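Turnout notebook – July, about 9:40 in the morning

Coffee first, then the door hanger numbers. We got the second batch back from the Bitville canvass last night and I've been typing it in since before eight. The sheet says 700 doors on the walk list and 337 where somebody came and talked to us, which is a lot better than I was expecting in this heat! The rest got a hanger and no conversation.

What I'm trying to find out (writing it down again so I stop drifting): does it help to ask people when they plan to vote, or do we just remind them of the date and move on? Version A of the script is the plain reminder. Version B asks "are you going before work or after?" and waits for an answer. Zuzanna Sadowski wrote B and I think it's the better script, but I would say that, I've been reading it out loud all week.

Problems so far. Two of the walkers swapped packets halfway down Georgiou Street, so a stretch of A houses got B. I've flagged those rows in yellow and I'm leaving them out of the first comparison. Also somebody wrote "maybe" in the registered column 6 times. Maybe what? Registered, or maybe home? I'll ask tonight.

We use cookies to remember your settings and count visits. Accept | Manage preferences

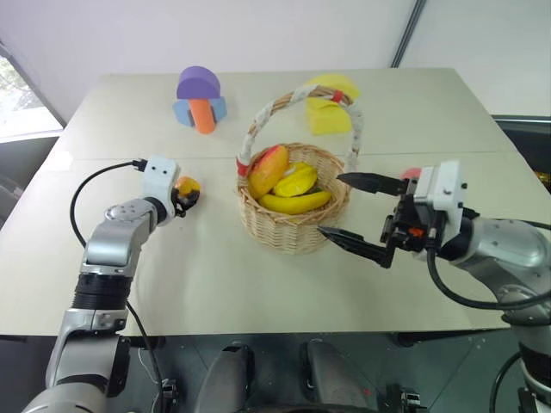 Next job is the draw for the Pillari precinct, where we have the same two scripts but nearly no phone numbers, so it all has to be done on foot. I want the streets assigned by chance this time and I want people to watch it happen – last time I did it on my laptop and got asked three times whether I'd given myself the shady side. So, folded slips, one street per slip, and a hand goes in. Something like the round wicker basket with the tall arched handle would do nicely, wide enough to stir the slips and easy to pass down the table. First slip out is A, next is B, and so on to the end. Zuzanna reads, I write.

Ovex (the list software) still exports the apartment numbers as dates, so unit 3-12 turns into the twelfth of March. Fix: set the column to text before pasting. I have now learned this twice.

To do before the evening shift:
- reprint the B script with the polling hours in bigger type
- ask about the maybes
- cut slips for the draw
- call the two walkers about Georgiou Street, nicely
- more pens, the clicky ones, the caps all vanish

Left the yellow rows unsorted for now. Starting again at the top of column F after lunch.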